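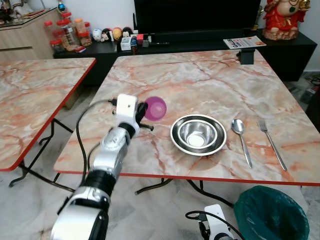

Left arm on the table-setting cell, cup inverted in the gripper over the left half of the table.

Left gripper opens mid-task, no fault logged

kerf_and_shim
Posted 11 March 2019
Two-arm cell, Stovberg controller, firmware branch from February. The task is table setting: cup, nested steel bowls, spoon, fork. The left arm handles the cup. On 8 runs so far the left gripper has gone to full open with the cup still in the air. The arm does not stop. It completes the place motion with nothing in the fingers and reports success.

The log shows no error, no overcurrent and no E-stop. Commanded width stays at the hold value the whole time. Reported width jumps to full open within one sample and then stays there until the next close command, which works normally.

Total is 159 runs since the last calibration, all with the same program. The right gripper has never done it. I have swapped the cup, lowered the speed by half and re-zeroed the fingers. No change.

pallet_jack
What grip force? A thin plastic cup will flex and you can get a slip that looks like an open.

kerf_and_shim
Low, but this is not a slip. The fingers physically travel to the stops. You can hear it.

dsouth
Cable. Look at the loop coming off the wrist housing and running down the side of the arm. On mine the same loop was pulling on the connector every time the wrist rolled over to invert something. The gripper lost power for a few milliseconds, rebooted, and the boot routine opens the fingers to find the end stop. The controller holds the old commanded value because as far as it knows nothing happened.

Check gripper uptime, not the controller log. It is a separate register.

kerf_and_shim
Did not know there was a separate register. Will read it tonight.

pallet_jack
I don't buy the cable. If it browned out you would lose comms and the controller would flag a timeout. I have pulled that plug live on a Stovberg and it faults immediately.

dsouth
It faults if comms are gone longer than the watchdog window. A short dip is inside the window. Pulling a plug by hand is not a short dip.

pallet_jack
The default window is not that long.

dsouth
Default on which firmware?

glenys_l
The window was lengthened in the February branch to stop nuisance trips on long cable runs. It is in the release notes under communications, near the bottom. I would not have made that change without also adding a reboot check on the gripper side.

Glenys Lougher
Tamihana Integration

pallet_jack
Fine. That I did not know. I still want to see the uptime number before anyone buys a cable.

kerf_and_shim
Read it after the last failed run. Controller uptime 3,015 seconds. Left gripper uptime 51 seconds. Right gripper matches the controller to within a second.

So it rebooted. I then jogged the wrist through the inverting move by hand with the meter on the supply pins and got a dip at the same point in the roll, most of the time. Not every time. With the cable untied and held slack there was no dip.

pallet_jack
OK, cable or connector. Withdrawn.

rnk_oates
Can I ask the obvious one. Why is the arm allowed to carry on and report success with an open gripper? The cup is light. If somebody moves this program over to a glass or a knife the failure is the same and the result is a lot worse. The cable is the cause but the missing check is the safety problem.

dsouth
Agreed in part. It is a collaborative arm on a folding table, and the hazard from a dropped light cup is zero. I would fix the cable first and get on with the work.

rnk_oates
The object being harmless is luck. Fingers moving to full travel with no command is uncommanded motion. If your hand is next to them when they home, the force limit you set does not apply, at least on the Flornarau grippers. Homing runs at its own force.

glenys_l
The same is true for these. Homing force is set in the gripper and the program cannot override it. Please treat it as a pinch point on the outside of the fingers until the cable is replaced.

What I would add, in this order:

1. Compare reported width with commanded width during every hold. Stop the arm if they disagree for more than a few samples.
2. Read gripper uptime at the start and end of each cycle. If it went down, the run is invalid.
3. Put the watchdog window back to the old value. You do not have a long cable run.
4. Turn off auto-home on boot if your gripper version allows it.

kerf_and_shim
Did 1 through 3. Mine does not expose 4. Width check trips correctly when I force a reboot — arm stops where it is, fingers open, cup on the table.

Also went back through the old logs. Two runs I had marked good show the same width jump, very late in the place move, with the cup close enough to the table that it made no difference. So the count above is low.

pallet_jack
Which cable are you replacing it with? The stock one is stiff. The Kasesden high-flex has the same connector and a longer boot.

dsouth
A better cable on the same routing will fail again, just later. Move the clamp down below the black ring so the loop has room when the wrist rolls.

pallet_jack
Moving the clamp down gives you a bigger loop to snag. I would keep the clamp and change the cable.

kerf_and_shim
Ordered the cable. Will try it on the existing clamp first and log the supply voltage. Cell is tagged out until then.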